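Ticket: Back issue missing its last story after the site move
Product: Gillow reader and subscriber library
Status: Solved

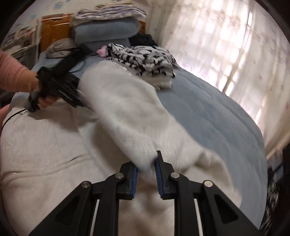 I've been a subscriber to Grandbridge since the early issues, when it was mostly ghost stories and the covers were all that same shade of green, so please take this as coming from a friend of the magazine! After the move to the new library in November, I went back to reread issue 11 and the last story isn't there anymore. It's "The Ferryman of Hesville," the long one with the drowned bell tower. The contents page still lists it on page 145, but when I tap the title I land on the author notes, and if I page through by hand the issue goes straight from the poem to the ads.

I'm reading on a tablet in the Gillow app. So far I have signed out and back in, deleted the issue and downloaded it again (2 times, the second one on my sister's internet), and made the type smaller in case the pages were getting lost somehow. The other issues I opened look fine – I ended up rereading half of the winter one while I was checking, so the evening wasn't wasted.

Kwaku Osei

Reply from support

Hi Kwaku, thank you for such a careful note, and for sticking with us so long. I opened issue 11 on my own tablet and got the same jump from the poem to the ads, so you can stop deleting and downloading. Could you try the plain EPUB from your library page and tell me if the story shows up in that one?

Kwaku Osei

It does! The whole thing, bell tower and all, though the Leclerc illustration at the start is missing. I'd be sorry to lose that one.

Reply from support

That helped a lot. The story's file in the app edition still pointed to the old address for the Leclerc drawing, and the app was skipping the full chapter when it couldn't find it. I've put the drawing back into both editions and rebuilt the issue. Please remove your copy one more time, wait 30 minutes, and download it again.

Kwaku Osei

Downloaded after supper. Page 145 opens on the drawing, and the ferryman is back where he belongs. My bookmark in the poem went away, but I can live with that. Please go ahead and close this, and thank you so much.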